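Sun 5 April

## Call for participants: does folding your clothes "properly" make any difference?

Every few months somebody publishes a new way to fold a jumper and promises it will change your mornings. We have our doubts. The Jedthorpe Household Study is looking for 12 adults in Jedthorpe or Prultetstead who do their own laundry, or a fair share of someone else's, and who are willing to have the claims tested on their own clothes.

You don't need to be tidy. We would prefer a mix, and if your clean washing lives on the end of the bed until you wear it, please apply. People who already swear by a method are welcome too, provided they can put up with being told it made no difference.

### What you would do

You fold your washing your usual way for the first half of the study and by a set method for the second. The method is the Cavalcanti fold, which has you lay the garment flat, bring the sleeves in and finish with a packet that is meant to stand up by itself in a drawer. It works nicely on a thin cotton T-shirt. We are much less convinced about anything thick, and the instruction sheet goes very quiet on the subject of fleece.

You would also:

- keep a short diary of when you folded, where, and how fed up you were
- take a photo of your folding spot now and then, as it is, without cleaning up first
- come to 2 group sessions at the Skekmont building in Jedthorpe, one at the start and one in November

Most people fold on the bed, so we expect the bed to have other things on it. Please leave them there. A method that only works in a cleared room isn't much use to anybody, and we'd like to know that early on.

### What we pay

$80 per session attended, and another $80 for a finished diary. Bus fare is covered from Prultetstead. We don't pay extra for good results, and there is no prize for the neatest drawer.

### Who we can't take

Anyone who sells storage products or organizing services, or who lives with someone who does. We also can't take two people from the same household - they end up refolding each other's things, and then the diaries are worthless.

### The hard garments

Part of the first session is spent on bulky items. Bring one of your own: a hooded top, a lined sweatshirt, a dressing gown, whatever you usually give up on and shove in the closet. We will ask you to fold it twice and tell us which version you would bother with at home. 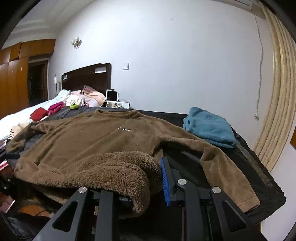

*Brown fleece sweatshirt laid face up on a bed, hem folded back to the curly lining.*

Linings are where most of the arguments start. The method's supporters say a thick garment just needs firmer pressing. Maybe so. We'd like to see it done by someone with a full basket and supper on the stove.

### How to apply

Write to us at Skekmont, Room 828, or leave a note at the front desk. Tell us which town you live in, who folds the laundry at your place, where it gets done, and the one item you hate folding most. A few lines will do. Please don't send a photo of your closet at this stage.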